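Plodine Team Planner - Review After One Full Project

I run scheduling for a small office fit-out company, and we used Plodine from the first client meeting to final sign-off on a job with 48 tasks and two subcontractors. Before that we kept everything in a shared spreadsheet. This review covers the standard plan in a web browser. I only opened the phone version a few times.

Setup

Creating the project took most of a Wednesday morning. You enter tasks in a plain list, then drag them onto a calendar to set start and end dates. Importing our old spreadsheet worked, except that it dropped the notes column and turned every duration into whole days. I fixed the durations by hand and pasted the notes back in as comments.

Linking tasks is easy. Click the end of one bar, click the start of another, and the second one moves whenever the first one does. Lag time is hidden under a menu called Options, and I had to ask support where it was. They answered the same afternoon.

Daily use

The screen I used most was the workload view. It shows each person as a row and colors the days when they have more work than hours. Dexter Nakamura, our site lead, was double-booked for most of the second phase and we caught it early enough to move the flooring delivery.

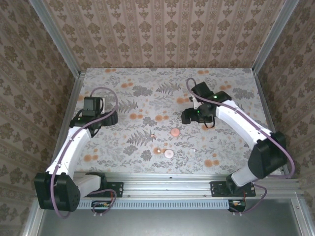 Comments stay attached to the task, so there was much less digging through email. Notifications are another matter. By default everyone gets a message for every change, and six people on one project makes a lot of messages. Switch to the daily summary in the account settings before you invite anyone. Each person has to do it for themselves - there is no setting for the whole team.

Reports

This is the weak part. You can export a status report as a PDF, but you can't choose the columns, and long task names get shortened. Mbali Zulu does our client updates and ended up copying the figures into her own document every time. Budget tracking is just as basic. It holds one planned number and one spent number per task, with no way to split labor from materials.

Compared with Rumthorpe

We tried Rumthorpe for a month before this. Its reports are better and it handles budgets properly, but changing a single date meant going through two screens and a confirmation box. Our subcontractors gave up on it. They did keep Plodine up to date, mostly.

Good: task links, workload view, quick support.
Not so good: PDF reports, default notifications, spreadsheet import.

Rating: 4 out of 5 for small teams. If your client wants detailed cost reports, look at something else. We have renewed for another year and the next job goes in at the start of July.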